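# Jutley JG-2 Hand-held Gripper: Set-up Guide

## Section 4: First grip on soft goods

This section covers setting up the JG-2 for garment and textile handling. Complete Section 3 (power and zeroing) first. The steps apply to units fitted with the standard Dilis finger pads. Units with the Yadav narrow pads follow the same order but use the settings in Section 6.

**Before you start**

- Firmware must be version 17 or later. Earlier versions do not store the soft-goods profile.
- Remove rings, lanyards and loose sleeves from the area of the linkage.
- Use a flat, matte work surface. Gloss surfaces produce glare that the Lesterell tracking software may read as an edge.

### 4.1 Load the soft-goods profile

1. Hold the tool by the grip with the fingers pointing away from you.
2. Open the Lesterell console and select **Profiles > Textile**.
3. Set the closing limit to 900. Units are internal counts and do not convert to newtons.
4. Set the dwell to 2 seconds.
5. Press **Store**. The status light changes from amber to green.

**Note:** The profile is lost if the battery is removed while the light is amber. Repeat from step 2.

### 4.2 Check the finger pads

1. Open the jaws fully.
2. Wipe both pads with a dry, lint-free cloth. Do not use solvent.
3. Close the jaws slowly with nothing between them. The pads must meet along their whole length.
4. If a wedge of light shows between the pads, loosen the pad screw on one side by a quarter turn, reseat the pad and tighten.

**Caution:** Keep fingers clear of the link bars while the jaws are moving. The gap between the inner and outer arms closes faster than the fingertips do.

### 4.3 Take the first grip

1. Spread the test garment on the surface. It does not need to be flat.
2. Approach from the near side with the jaws open and the tips just clear of the surface.
3. Lower the tips until one finger is on either side of a raised fold.
4. Squeeze the trigger to the first stop and hold for the dwell time.
5. Lift straight up — do not drag the garment towards you.
6. Lower and release. Repeat with a second fold.
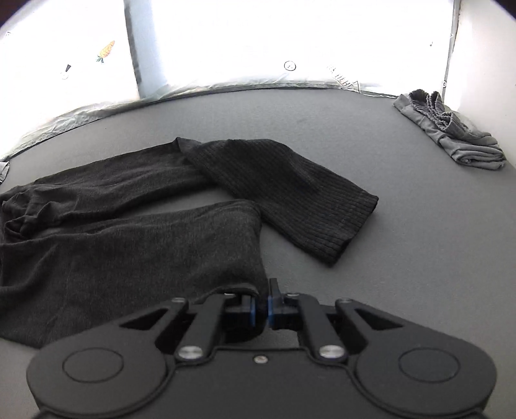
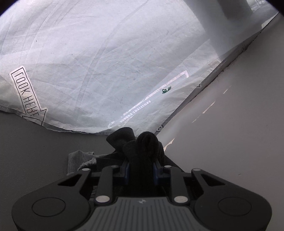

Choose the fold before choosing the angle of approach. The profile is tuned for cloth that stands clear of the surface, and a grip on flat cloth will usually close on a single layer or miss. Gathered cloth held between the two blue pads, as in the second picture, is the target condition for step 4. On a garment with both smooth and ribbed knit, such as the dark one in the first picture, practise on each section separately. Ribbed knit compresses further and may need a lower closing limit.

### 4.4 If the grip slips

- Raise the closing limit in small steps and store after each change.
- Check the pads for lint.
- Replace the pads after 3,000 cycles. The count is shown under **Service > Pads**.

**Caution:** Do not raise the limit to compensate for worn pads. This loads the joint pins and is not covered by the warranty.

Section revised 2026-01-03, R. Rosales. Continue to Section 5, Recording a session.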